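Blog > Days Out > Plunemcombe paper mill open day

So I finally went to the open day at the Lappalainen mill in Plunemcombe, after missing it two years running. They take in waste paper from half the county and turn it into big brown reels for cardboard boxes, and I have wanted to see the inside ever since the bus started going past it.

I got the 326 from Sodlow and it dropped four of us at the gate, all clutching the same printed email. Obinna Okoro met us with a box of earplugs and some very orange waistcoats (mine came down to my knees) and then we were off round the yard. I had no idea how high they stack the bales! You can still read bits of them as you walk by, exam papers, pizza menus, somebody's gas bill, and I kept stopping and getting left behind.

Then the pulper, which is basically a giant food mixer with a noise like a train. Raili Karppinen has run it for years and had to shout everything twice. She told us the worst things people put in with their paper are nappies and garden hose, and that shiny wrapping paper is no good to them at all, so please do the scrunch test in January before you fill the bin. If it springs back open, leave it out. I asked about till receipts and she pulled such a face. No receipts either, then.

The machine hall was my favourite. It is lovely and warm in there, and the sheet goes past so fast it looks as if it's standing still. They turn out around 400 tonnes on a good day. A man in our group wanted to know what happens when it snaps, and Obinna said everybody runs.

We finished in the canteen with tea and a cinnamon bun, and I sat next to Hilkka Keskinen, who used to sort rags at the old mill when she was a girl and thought the new one was far too clean. I could have listened to her all afternoon, but the last bus back was coming and I still had my waistcoat to hand in.

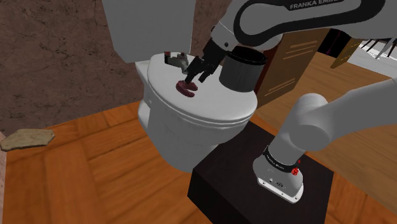
It's free to get in, but you do have to book, and wear flat shoes because the stairs are all metal grating. I'm going again next year and bringing my sister.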